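Ticket: Vamby cell, sorting bench, two arms
Logged by: Cledwyn Griffiths
Opened: 14th July
Status: open, sulking

Left arm faults out with "grip force low" over the yellow bin. Right arm runs the same program and behaves like a choirboy. Cleared the fault, ran it again at 200 mm/s, same result. Ran it at 300 to see if it would fail faster. It did.
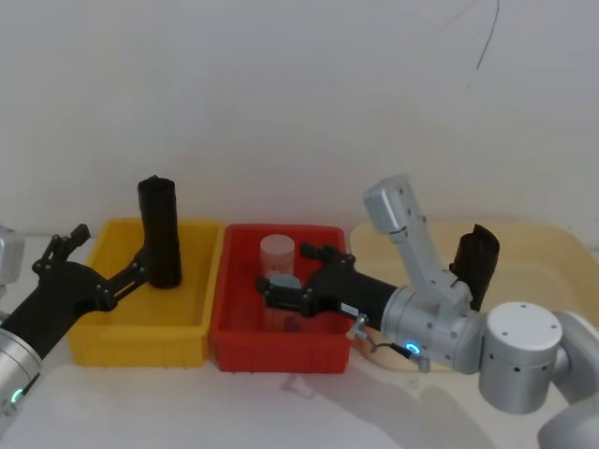

Left gripper at the yellow bin, right gripper at the red.

Checked so far:

- Finger pivots. All pins present. One on the left was stiff, so it got a clean and a drop of the Ostrowski oil.
- Zero offset. Left gripper was out by 3 mm. The last entry in the book is from March and reads "fine".
- Bin positions. Someone had nudged the row over to wipe the bench. Moved it back and taught the pick points again.

Rang Skastwood support. Was told to turn it off and on, and paid for the privilege.

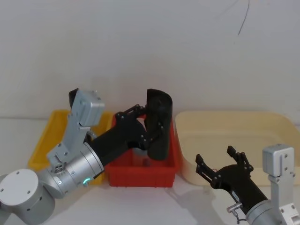
With the offset redone I got 8 clean cycles out of the left arm before the fault came back, which is 8 more than yesterday. I now suspect the wrist cable. Swapping it means taking the bracket off and calibrating the camera again, so there goes the arvo.

Spare cable ordered from Ciltunberg. Leave the speed at 200 till it's in, and please don't write "fine" in the book.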